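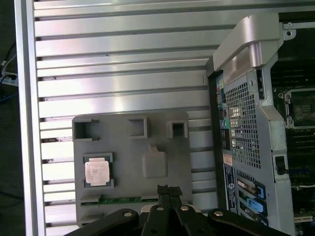 Flestthorpe Library District - Member Forum
Equipment and Purchasing > Retirement of public desktops: upgrade or replace?

flestthorpe_systems
Original post

The District is reviewing its replacement schedule for public desktop computers. Our 17 branches currently hold 434 machines that have reached the end of their planned service period. The present policy requires that all of them be withdrawn and sent to the contracted recycler.

Staff have asked whether part of this stock could be kept in service with a change of processor, added memory and a new drive. Member libraries are invited to state their own practice before the draft policy is circulated in April. Please indicate whether your library does such work in house.

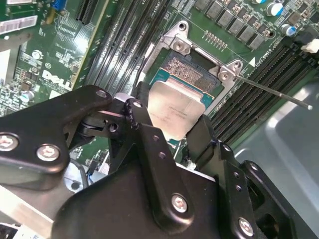
Dell motherboard with the CPU socket open and the processor just above it.

mastum_branch_ops
Reply

Mastum has followed a repair-first policy for two budget cycles. We keep a machine if the parts cost no more than $110 and the operating system will remain supported for the period of extended use. Machines that fail either test are withdrawn.

We would advise against changing processors as a general measure. Memory and drives account for nearly all of the improvement our patrons notice, and contact pins in a socket are easily bent. A processor change should be approved case by case.

reading_room_desk
Reply

I must disagree with the limit proposed above. A fixed dollar amount takes no account of staff time. At our library the parts were inexpensive, but the hours were charged to the reference desk, and evening service was reduced as a result. The full cost belongs in the policy.

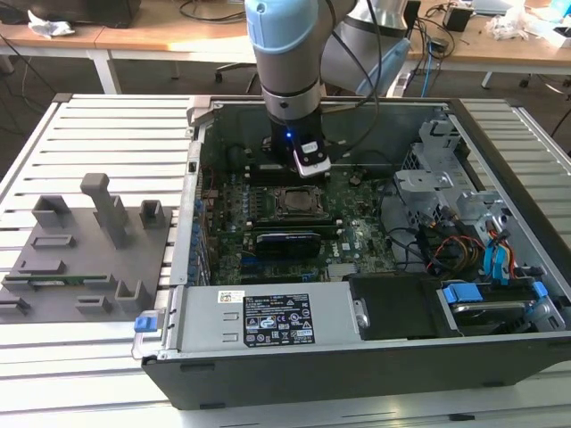
Somthorpe
Reply

Our library reached the opposite conclusion. We replaced the entire public fleet in a single order at $986 per seat, with the warranty included. The figure appeared high when it was presented to our board. It has since proved easier to defend than a series of small invoices, and all branches now use the same disk image.

mastum_branch_ops
Reply

That price would exceed our annual equipment line several times over. Smaller libraries should not be bound by a rule written for larger ones. I would ask that the draft permit either course, provided the library records its reasons.

reading_room_desk
Reply

I could support that wording if labor is recorded along with parts. May I also ask what becomes of the drives? The current policy is silent on erasure when a machine is moved from one branch to another.
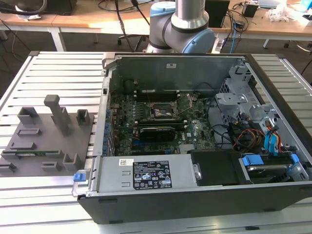

Sfakianakis
Forum Moderator, Equipment and Purchasing

Drives are to be erased before any transfer, including transfers between branches. The erasure form is the same one used for recycling, and section B may be left blank.

On the main question, the draft will present both options and will include a line for staff hours. Libraries that wish to submit cost sheets should attach them to this thread. Comments on warranty terms have been moved to the vendor contracts board - please continue that discussion there.

flestthorpe_systems
Reply

Thank you. Our cost sheet will be attached once the branch totals have been checked.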